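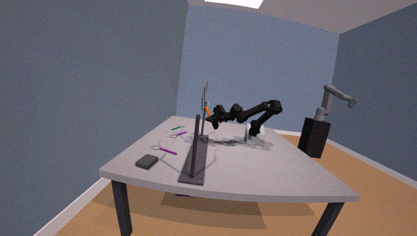
Who is responsible for the loop station when the robot arm does the passes?

The operator of the shift is responsible, the same as when the passes were made by hand. The arm moves the wand, and the operator prepares the station, releases the run and decides what is done with the result.

4.1 What changes for the operator

Before Plikell was introduced in Pilholm, one person held the wand during the whole shift and a second person wrote the contacts on paper. Now the passes are made by the black arm and the contacts are stored by the software. The time which becomes free is used for preparing, for reading the records and for teaching new colleagues. Operators who know the manual pass well are asked to keep this skill. When the arm is out of service, the manual pass of section 7 is still valid.

All steps below are first practised in the simulated room. Your shift leader confirms when you may go to the Pelon station in the hall.

4.2 Preparing a run

1. Log in with your own name. Do not work under the login of the colleague before you.
2. Open the room and load program 748.
3. Look at the whole table from the side and then from the front. Check also the floor under the table. A wand that lies there is not available for the run and must be reported in the shift record.
4. Compare the colour of the handle in the gripper with the colour in the work order. For program 748 it is orange.
5. Leave the wands with the purple and green handles on the left of the stand.
6. Set the pass limit to 700. The software does not keep the value from the last shift.
7. Press Release and keep the mouse pointer on Hold.

Note: Program 748 moves only the black arm on the table. The grey arm on the pedestal has its own programs, see section 9.

Caution: In the hall, never reach between the posts while the release lamp is on. Also a slow arm can squeeze a hand.
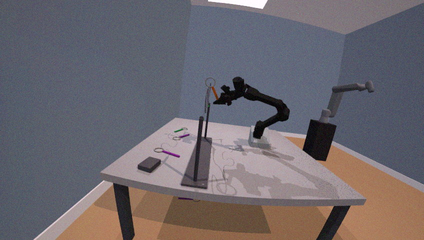
4.3 DURING THE RUN

With the viewpoint near the end of the stand, the bent wire is seen almost from its edge and the curves fall together into narrow strands. It is not possible to judge the distance between ring and wire from this side. Turn the view until the curves are open, and only then judge the position of the ring.

1. Watch the first pass completely.
2. If you are not sure about the ring, press Hold. You do not have to ask permission for this, and a hold is not counted against the operator.
3. Write the cause in the field Remarks, in your own words.
4. Continue with Release, or close the run with End.

Note: The shadows of the arm and the wire on the tabletop can be confusing for new users. They may be switched off under View 2.

4.4 Handing over to the next shift

Tell the next operator which program is loaded and if there were holds. Please do this by speaking, also when everything is written in the record. Questions about the records go to Candela Sotomayor. Faults of the arm go to the Stöcker service desk, with the program number and the text of the Remarks field.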